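Ticket 3343 – Shared printer drops off network after sleep
Product: Kerkari office print server
Site: Sudmont, second floor
Opened by: Efa Rosser
Assigned to: Sinan Taşdemir
Opened: Thursday, February 1, 2024

Reported problem
Printer goes offline after a long idle period. Jobs sit in the queue with status "Waiting". Power cycling the printer clears it until the next idle period. First seen in September, now daily. Test job is a three-page color document.

Step 1. Check the address
Printer was on DHCP with a short lease. Set a fixed address ending in .37 and updated the port on the server. Printed page 1 of the test job from Efa's workstation. Fault returned the next morning.
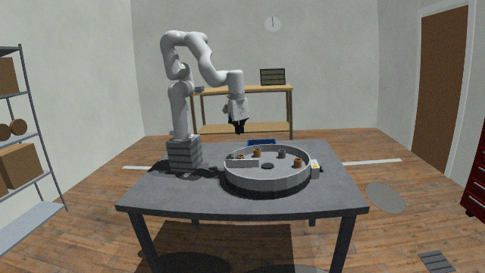

Arm, table and round tray.

Step 2. Check the driver
Server had two drivers installed for the same model. Removed the older one, restarted the spooler, sent page 2. Job left the queue in 11 seconds with the printer awake. No change after sleep.

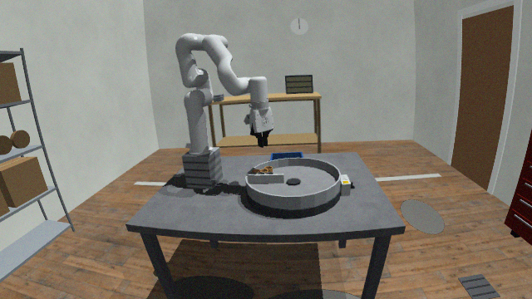
Step 3. Check sleep settings
Deep sleep was enabled in the printer's own menu. In that mode the network card does not answer status requests, and the server marks the port offline. Turned deep sleep off – normal sleep left on. Also cleared "SNMP Status Enabled" on the port. Sent page 3 after an overnight idle. Printed with no manual restart.

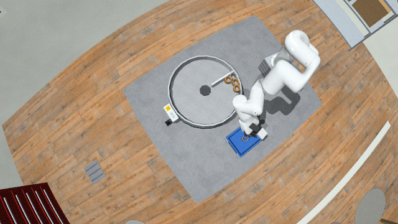

Step 4. Firmware
Westerberg lists a newer firmware for this model. Not applied. Pranska site runs the same version as Sudmont and has no open tickets on it.

Status
Pending. Efa to report any offline event over the next week. If none, close and copy the sleep settings to the first floor printer.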